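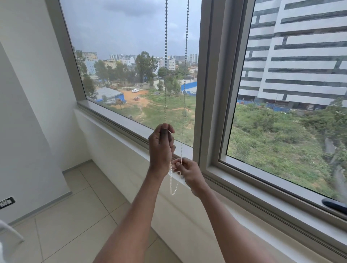
Grelton Housing Association opens window and shading program to all 378 apartments

Residents of the Stępień Court and Taven Road buildings can sign up from September

Grelton Housing Association will offer new window shades, draft sealing and a summer heat check to every household in its two largest buildings, the association said today. The program, called Climside, was tested last year on the upper floors of Stępień Court and will now cover all 378 apartments at Stępień Court and Taven Road.

Sign-up opens in September. Work will be done one stairwell at a time, starting with the south and west sides of Stępień Court, and is expected to take three heating seasons. Residents will not be charged for the standard package, and rents will not be raised to pay for it.

The two buildings were put up in the same decade and share the same basic layout, with living rooms facing the street and bedrooms facing the yard. The large living room windows let in plenty of daylight but have been the most common subject of complaints to the association's repair desk, both for summer heat and for winter drafts. A survey sent to all households last spring drew 321 replies. Overheated living rooms were the top concern on the upper floors, and cold air around the window seals was the top concern on the lower floors.

"We had been treating these as two separate problems, with two budgets and two sets of contractors coming through people's homes," said Damian Głowacki, director of property services at Grelton. "Residents told us they would take one longer visit over several short ones. The program is set up that way."

WHAT IS INCLUDED

Each household that signs up will get one visit, booked in advance for either a morning or an afternoon. The standard package covers:

Roller shades for all street-facing windows, in white, sand or gray. Residents choose the color when they book. Blackout fabric is available for bedrooms at no added cost.

New seals on windows that open, and adjustment of hinges and handles where needed.

Safety fittings for all shade cords and chains, including those on shades the resident already owns and wants to keep.

A printed page for each apartment listing what was fitted, with the size of each shade, so that replacement parts can be ordered later without a second measuring visit.

Households that want to keep their current blinds or curtains can do so and still have the seals and safety fittings done. Residents who have put up shades of their own since the survey should mention this when booking.

Windows with cracked panes or failed glazing will be noted during the visit and passed to the regular repair list. Glass replacement is not part of Climside.

CORDS AND CHAINS

All continuous chains will be held by a tensioner fixed to the wall or the window frame. Where a tensioner cannot be fixed, the installer will fit a shade with a spring or wand control. Households with young children can ask for the cordless type in every room.

Grelton asks residents not to remove the tensioners after the visit. If a chain becomes stiff or slips off its wheel, the repair desk will arrange a visit. Until then, cribs, beds and chairs should be kept away from the window, and a loose chain should be tied up out of a child's reach.

RESULTS FROM THE FIRST YEAR

The test phase took in the top three floors of Stępień Court. Participating households kept a simple log of indoor temperature in the late afternoon through the summer, using thermometers supplied by the association. Most reported that living rooms were more comfortable when shades were lowered before midday, and less of a change when shades were lowered only after the room had warmed up. The printed page left in each apartment now includes a short note on this.

Some things did not go as planned. The first batch of shades was supplied with chains that were too short for residents who use wheelchairs, and these were swapped for longer ones in the fall. Several households also found the original sand fabric too dark, and a lighter version has replaced it. Appointments in the first month ran late often enough that the length of each visit has since been extended.

Igor Duda, who manages the program, said the installation team has spent the months since then going over the measurements for both buildings.

"The windows look identical from the street, but they aren't," Duda said. "Frames were replaced at different times, and at Taven Road the recess is shallower on one side of the building. We have measured one apartment on each landing, and we will check every window again before anything is ordered."

A total of 402 shades have been ordered for the opening stage, which covers the first stairwells at Stępień Court. Further orders will be placed once those homes are finished and residents have had a chance to comment.

HOW TO SIGN UP

A letter with a reply card will be delivered to each apartment. Residents can return the card to the box in either lobby, call the repair desk, or sign up in person at the Grelton office. Fabric samples will be on display in the lobby of Stępień Court and in the meeting room at Taven Road.

Drop-in sessions will be held at both buildings before work begins. Staff will bring a sample window with each type of shade fitted, and residents can try the controls. Help with filling out the card will be available in Polish and English.

Signing up is voluntary. There is no deadline for the second and third stages, but households in the first stairwells are asked to reply before the end of the month so that fabric can be cut in one batch. Anyone who misses the first round will be offered a place later.

Residents should clear windowsills and move furniture a short distance from the window before their visit. Those who cannot move furniture themselves can ask for help when booking. An adult must be at home for the visit.

Old shades and rails will be taken away by the installer unless the resident asks to keep them. Metal rails will be sorted for recycling.

WHAT COMES NEXT

Grelton will publish a short progress report after each stage, with the number of homes completed and a summary of comments received. The association is also looking at shading for the shared stairwells and the laundry rooms, which are not covered by the current budget. A decision on those areas is expected after the first stage is done.

"The stairwells get very warm by August, and people have asked about them at every meeting," Głowacki said. "I can't promise a date yet. We want the apartments done first."

ABOUT GRELTON HOUSING ASSOCIATION

Grelton Housing Association owns and manages rental homes for families, older adults and people with disabilities. It runs its own repair desk and employs its own maintenance staff.

Media contact: Igor Duda, Climside program manager, Grelton Housing Association. Interviews and visits to the fabric display can be arranged through the Grelton office. Residents with questions about their own apartment should contact the repair desk.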